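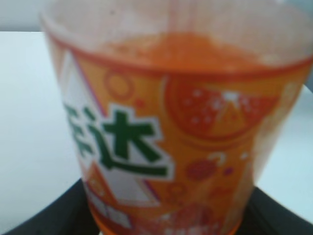 Figure 3. Clear plastic cup with an orange printed sleeve, standing on a dark surface.

4.2 Creak under load, and what the grease did about it

I'll start with the creak, as it's what got me into this in the first place. My own bike, an old Alden with a threaded shell, never made a sound. The Skamora frame we bought for the project had a press-in shell and started ticking on the second climb. I wanted to know how much of that was the bearing cups themselves and how much was everything people usually blame on them (pedals, chainring bolts, seatpost, you name it!).

So the plan was simple. We took 18 bottom brackets, all of the same type and all bought from one shop, and split them into three groups of six. The first group went in dry. The second got ordinary bearing grease on the shell. The third got the retaining compound that Zerero sells with its cups, left to cure overnight before anyone put a crank on it. Manolis Antoniadis did every one of the installs, with the same press and the same slightly bent torque wrench handle, and I stayed away from the tools. I'm too fast with a press and I know it.

Each bracket then got 30 hours on the pedaling rig described in 3.1. We stopped the rig each morning before the building got noisy and did a listening check with the contact microphone on the down tube. I scored a bracket as creaking if the tick came back once per crank turn for a full minute. That's a pretty forgiving rule, and a stricter one would have caught a few more in the dry group.

The dry group was bad. Five of the six creaked before the end of the run, and the first one went on day one, which made Manolis very happy as he had bet on it. In the greased group two creaked, both late. None of the ones with retaining compound did. Six per group is small and I wouldn't hang a whole theory on it, but the order is the one every shop mechanic I talked to had guessed.

What surprised me was the removal force. I'd expected the compound to make the cups miserable to get out, and they were harder, sure, but the highest reading we got was 1,230 newtons, and the drift tool handled that without marking the shell. The dry cups all came out under 1,000. I had budgeted for a ruined frame and didn't need one (the spare is still in its box, if anybody in the group wants it).

We also swapped the crankset halfway through for one greased bracket, going from the Koutsoukos steel spindle to the alloy one with the sleeve adapter. The tick we'd been hearing went away and then came back the next morning in a different part of the stroke. I've left that bracket in the count as a creaker. You could argue it the other way, and Manolis does, on the grounds that the second tick belonged to the adapter and the first one might have been a loose preload cap. I checked the cap in June and it was tight, though by then the crank had been off and on again.

Shell roundness was measured before and after every install, and those numbers are in section 4.3 along with the alignment readings.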